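About us

Bandorer is a small language school in Kodville. We teach English and Italian to adults who have work, family and not so much free time. The school opened with one classroom above a bicycle shop and 23 learners, and most of them came because a neighbour told them to come. Today we have our own house on Hollis Street, with five classrooms, a kitchen and a garden where we hold the conversation groups when the weather allows it.

The founders of the school are themselves people who learned English late. We remember very well how it feels to stand at the counter of the post office and to search for one simple word. For this reason our courses begin with the things of the day: the doctor, the landlord, the letter from the school of your children, the telephone call that you would like to avoid. Grammar comes too, of course, but it comes a little later and in small portions.

A group at Bandorer has never more than nine learners. Each course has 70 lessons and runs from September to June, with a break in the winter. We offer morning groups from 9.30 and evening groups from 6.45, and you may change from one to the other if your shifts change. Please only tell the office before, so that the teacher can prepare your papers. 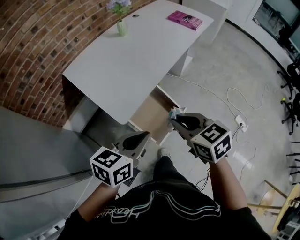 Before you join a group, we invite you for a short talk and a written test. The test takes half an hour and it is free. It has no marks and you cannot fail it. We use it to find the group in which you will feel comfortable, and if after two weeks you find the level too easy or too hard, we look for another place together.

Our library has 665 books, most of them given by former learners. There are novels in simple English, cookery books, many detective stories and a shelf of Italian comics which is always in disorder. You can borrow three books at the same time. The library is open during the lessons and also in August, when the rest of the house is closed.

Every spring a group of our learners travels to Brunico for one week. They stay with families, take lessons in the morning and walk in the afternoon. The families speak with our guests in Italian, although at home many of them use German, and this leads to very interesting dinners. A deposit of 200 pounds is asked when you book, and you can pay the rest in monthly parts.

If you would like to visit a lesson before you decide, you are welcome to do so. Write to the office or ring the bell at the green door on Hollis Street. The office is open in the mornings until 12.30, and in the evening from 6.00 until the last lesson begins.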